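# Small Kitchen Appliances: Gallery 4

The Stedisico Household Collection holds 2564 objects from everyday domestic life. Gallery 4 is given over to small kitchen appliances, with particular attention to the countertop oven and the dishes used with it. Objects are shown in working positions wherever their condition allows, so that doors, racks and controls may be studied together.

Visitors are asked not to handle the appliances. None of the ovens in this gallery should be used to judge whether a particular bowl or dish is safe to heat. The maker's instructions for each dish remain the only reliable guide.

## The countertop oven

The countertop oven took on many of the tasks of the full-size range, among them toast, baked potatoes, and single portions of roasted vegetables. Its small cavity suited apartments and shared kitchens, and it could be stored away between meals.

Of the 43 ovens held by the collection, most came from private households through the Trusuta bequest. The remainder were transferred from the Tabrizi teaching kitchen when its equipment was replaced.

## Door, rack and bowl

Painted metal body in cream or off-white, with rounded corners and two round dials stacked on the control panel. A lever arm links the wire rack to the door, drawing the rack forward as the door is lowered.

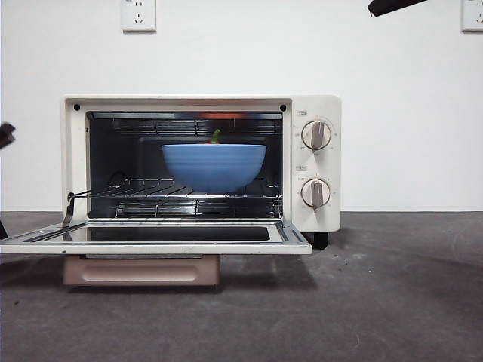

Linked racks of this type reduced the need to reach into the cavity to retrieve a dish. Conservation staff examine the hinge and lever of each oven before the door is opened for display, and the joints are inspected again each October.

## Further viewing

A further 100 objects from the collection, including kettles and hand mixers, may be seen by appointment at the Wekasum study store. Requests should be made in writing and should state the catalog numbers required.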